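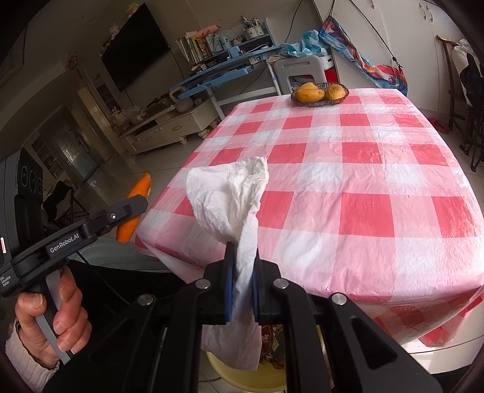 Two-handed demos and force estimation: is jaw width enough?

gantry_owl
Posted 15 May 2026
I keep being told that jaw width from a hand-held gripper is as good as a force signal once you train on enough demos. I don't buy it. We ran 200 episodes of tidying up (fruit, tissues, wrappers, soft toys) through the Dallum planner and the policy closes on everything as if it were the same stuff. Fine on a carrot. On a tissue the jaws are nearly shut before anything registers, so "holding a tissue" and "holding nothing" give the same number within encoder noise. Has anyone got width-only to work on thin things, on hardware, without picking the episodes afterwards?

mildred_pid
Yes, with caveats. You have to let the camera carry it. Width tells you when the jaws stop moving, the wrist view tells you whether there's white stuff sticking out above them. Ours gets there on tissues most of the time.

gantry_owl
"Most of the time" is doing a lot of work. Out of how many?

mildred_pid
49 tries, 15 failures. Most of those were grabs at the tablecloth. I never said it was solved.

backlash_bertie
So nearly a third of the runs fail and it's called working. This is why I stopped reading the Nekberg release notes.

The tablecloth thing is interesting though. Shiny checked plastic is about the worst thing you can give a visual tracker: the same corner again and again, plus glare that moves when you do. If the pose of the gripper is drifting by a square, your policy has learned to grab one square to the left. Did you check the trajectories before blaming the grasp?

mildred_pid
Checked loop closure at start and end only. They looked fine.

backlash_bertie
Start and end can agree while the middle is rubbish. Plot both hands relative to each other over the whole episode. If someone holds the two tools steady and the distance between them wobbles, that's your tracker.

gantry_owl
Going back to force for a minute. Foam is where I think the width argument falls over completely.
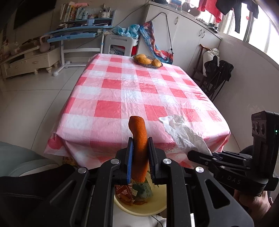
Orange foam piece in the jaws, tissue left on the cloth behind it.

Jaw width on a thing like that depends on how hard the person squeezed the handle. Same object, different person, different width. The policy sees a spread of closing targets with no reason behind them and averages. Then you send the average to a motor that has its own idea of stiffness and wonder why it drops things.

ramasamy_fan_no2
Disagree. The spread is useful. It tells the model that foam doesn't care, anywhere in that range will do. A carrot gives you a narrow spread, so the model learns to be fussy there. We trained the Ramasamy head to output a distribution over width and sample the tight end of it. Drops went down.

gantry_owl
Sampling the tight end is a hand-made rule. You've put the force knowledge in yourself and given the data the credit. Try it on a ripe mango.

ramasamy_fan_no2
Haven't tried soft fruit. Fair.

backlash_bertie
Would it kill anyone to log motor current on the robot side and fine-tune on that? Even 2 hours of it. You don't need a sensor in the hand-held tool if the robot can feel for itself afterwards.

mildred_pid
We do log it, but the planner throws it away. Dallum resamples everything to the camera clock and current isn't in the schema. There was a branch for it in July, then it went quiet.

gantry_owl
I'd forgotten that branch. Does it still build?

mildred_pid
Not against the current message types. The reader is OK, it's the writer that's broken. I can put a patch up but I'm not promising to maintain it.

dusville_dave
Lurker here. We tried current on the Dusville arm and friction in the gearbox swamped it for anything light. You could tell a carrot from air. Tissue from air, no chance.

gantry_owl
Which puts tissues back on the camera, and the camera back on that tracker. mildred, post the patch anyway. I'll do the hand-to-hand distance plots over the weekend and put the bad ones up as well.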